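*Dawber Shop Notes, drawers and slides, updated August 26, 2023*

Several of you sent me the same report, the one from the Carnmont lab in Sutulitz, and asked if it changes anything on the sticky drawer page. Short version: two lines of it do. The rest I would leave alone until somebody runs it on a drawer with actual sweaters in it.

The lab calls its method the Gurnovska pull. An arm takes hold of a drawer handle and starts pulling along its best guess of where the drawer wants to go. If the handle pushes back sideways, the arm shifts its line a little and keeps going. Nobody tells it which way the slides run. It works that out from the push it feels through the handle, a bit at a time, which any of us would do with a stuck drawer in a dark pantry.

The claim making the rounds is that the arm "opens drawers better than people do." I read the whole report looking for that sentence and didn't find it. There are no people in the test. What they have is 300 pulls on a small wood cabinet standing on a table, with the cabinet turned to different angles, and a success rate of 77 percent. Without the feel-and-correct part it was 68 percent.

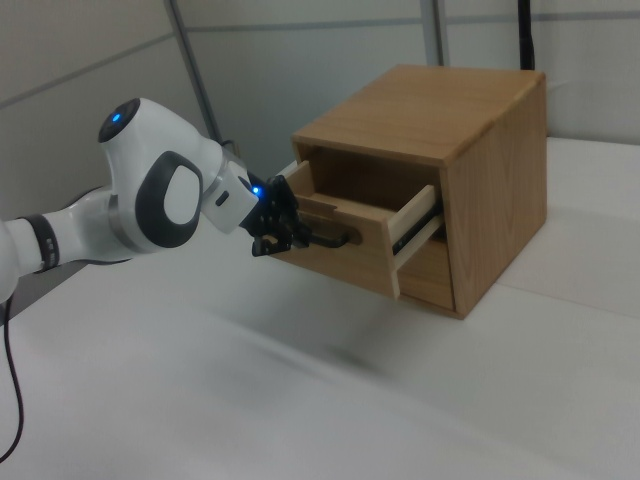
*Upper drawer partway out, gripper at the handle.*

Nine points is nice. I wouldn't throw out a drawer over it, and I wouldn't rewrite a page over it either, but some of the side details are useful at the bench, so here they are with my own grumbling added.

## Pull where the slides are pointing

The most believable part of the report is the failures. Most of the bad pulls came from a crooked start. The arm leaned to one side in the first inch, the drawer box twisted in its opening, and after that extra force only wedged it tighter.

Old news to anyone with a wide dresser. The word for it is racking, and it's why a drawer that seems stuck will often come out if you do this:

1. Push it back in all the way. Most folks skip this and keep yanking.
2. Put your hand on the middle of the handle. If there are two knobs, use both.
3. Pull slowly for the first inch and watch the gaps on the left and right of the front.
4. If one gap is closing up, ease off and move your pull toward the other side.

Step four is more or less the Gurnovska pull. They needed a force sensor for it and you have a wrist.

My complaint is with how they counted. A pull was a success if the drawer got to within two inches of full travel. Two inches is plenty on a small cabinet. On my kitchen knife drawer, two inches short means the back row stays hidden, and I'd call that a drawer that doesn't open. The report doesn't give a number for full travel. I'd like one.

## Look at the slide before you blame the handle

The cabinet has metal slides on the sides of the drawer box, the kind you can buy anywhere. That's a friendly setup. Side-mounted metal slides hold the box level and give a steady feel from one end to the other. Wood on wood doesn't do that, especially in May when the damp gets into everything in my shop.

So before you copy anything from the report, pull the drawer out as far as it goes and check what you've got:

- **Metal slides on the sides.** Wipe out the channel with a dry rag, then look for hair and sawdust at the back end. Check every screw you can reach. One head sticking up is enough to make a hard spot in the same place each time.
- **A single center slide underneath.** It lets the box wander left and right. The careful start matters more with this kind.
- **Plain wood runners.** Rub them with candle wax or paraffin. Don't use spray oil, it soaks in and grabs dust.
- **Plastic rollers.** If one has a flat spot, buy a new pair. I've tried sanding them round and it was an evening wasted.

The lab didn't test the last three. I checked twice. A method tried on one type of slide tells you about one type of slide, and the headline writers could have put that in.
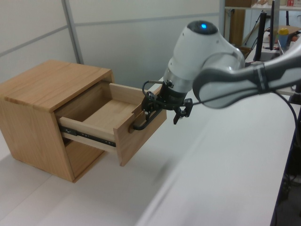 ## Bar handles beat knobs, maybe

The report says in passing that a bar handle "affords a stable grasp." Fine, for a gripper with two fingers. A bar gives it something long and straight to close on, and if it lands a little to the left it still has hold of something.

Does that carry over to hands? A little. I find a bar easier with wet fingers or work gloves on. But a bar also invites you to grab one end, and grabbing one end is how you rack a drawer in the first place. I've seen more crooked pulls on long bars than on knobs, and I've seen a lot of both.

If you're fitting a new bar:

- Center it on the drawer front by measuring from the outside edges. Don't trust the old holes.
- Drill from the face, with a scrap block clamped behind so the back doesn't tear.
- Snug both screws before you tighten either one. A bar pulled out of line at one end will work loose.
- Close the drawer and run a hand behind the bar. If your knuckles scrape, get taller posts.

As for swapping good knobs for bars on the strength of a robot report, keep your money. The handle wasn't what they were testing. Every pull was made on a bar, so there's nothing to compare it with.

## Start from closed

A half-open drawer is an easy test. The box is already moving freely, the worst of the friction is behind you, and whatever was jammed at the back has let go. The hard part of a drawer is the first half inch from shut.

I went through the report to see how many of the pulls began with the drawer closed tight and how many began with it cracked open. It says "initial configurations were varied." That's all it says. Varied how? If most of the pulls began partway out, 77 percent looks a good deal worse to me. If they all began shut, I'd be more impressed than I'm letting on.

When you're checking your own repair, do it the hard way. Shut the drawer fully, leave it overnight, then open it with one finger on the middle of the handle. If it comes without a jerk, you're done. If it needs a tug, look at the front edge of the opening for a shiny rub mark, and take that spot down with a few strokes of fine paper. A soft pencil scribbled along the drawer edge will show you the spot if the wood's too dark to see the shine.

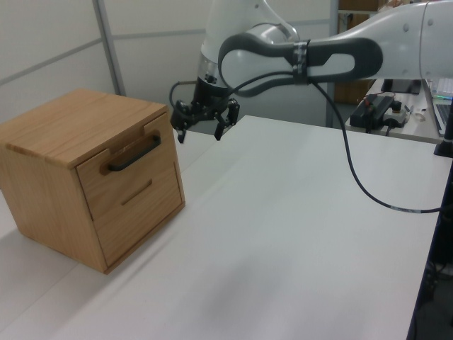 One reader wrote that I was being unfair on this point, and that a closed drawer is harder for the arm mainly at the grip and hardly at all in the pull. The same letter said the report's charts split the two stages apart, and that nearly all the gain from the Gurnovska method shows up after the grip is made, so the starting position shouldn't matter much to it. The reader also thought nine points on 300 pulls was a perfectly decent result for a first try and that I'd have been happy with it from a new brand of wax.

All right. I went back to the charts and the split is there, on a page I'd skimmed. I still don't think it answers me. Breaking a drawer loose from shut happens after the grip too, and it's the very moment when feeling your way ought to pay off. I can't tell from the chart whether it did. The point about the wax I'll accept, grudgingly.

## Load it before you judge it

My biggest gripe. I can't find a line in the report about weight. A bare drawer slides on nearly anything. Put a stack of plates in it, or a full set of sockets shoved to one side the way mine are, and the box sags, the slides bow, and the side push you feel at the handle may have nothing to do with your pulling line.

An arm that reads side push as "I'm pulling the wrong way" could get fooled by that. It would shift its line to chase a problem that's really caused by a heavy corner. Maybe it wouldn't. The authors don't say, and I'd bet they get asked.
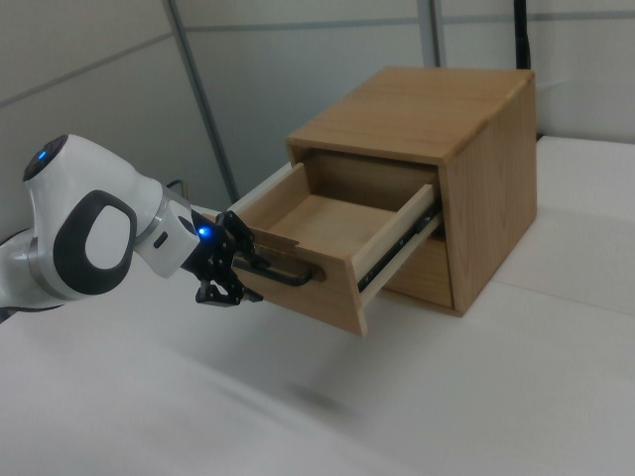 At home the check takes ten minutes. Empty the drawer and run it in and out a few times, paying attention to where it drags. Then put everything back the way it normally sits and run it again. If the drag only shows up when it's full, leave the rails alone and sort out the load:

- Heavy things go toward the back and spread across the width.
- Look at the drawer bottom from underneath. If it has bellied, flip the panel over or glue a thin strip across the middle.
- Check the weight rating on the slides. It's usually on the packet, which you threw away, so look for a part number stamped near the front screw.
- If one slide has bowed, replace both. A new one beside a tired one will rack the box by itself.

## What I changed on the sticky drawer page

Two lines, as I said. The first step now reads "push it all the way back in before you try again," because the failures in the Carnmont report back that up pretty well. And I added the bit about watching the side gaps in the first inch, which I'd always done and never written down.

I left out the success rate. If the lab runs the same thing with a loaded drawer, or with wood runners, send me the link and I'll read it with a pencil handy. The page on swollen doors is still waiting for photos of the plane settings.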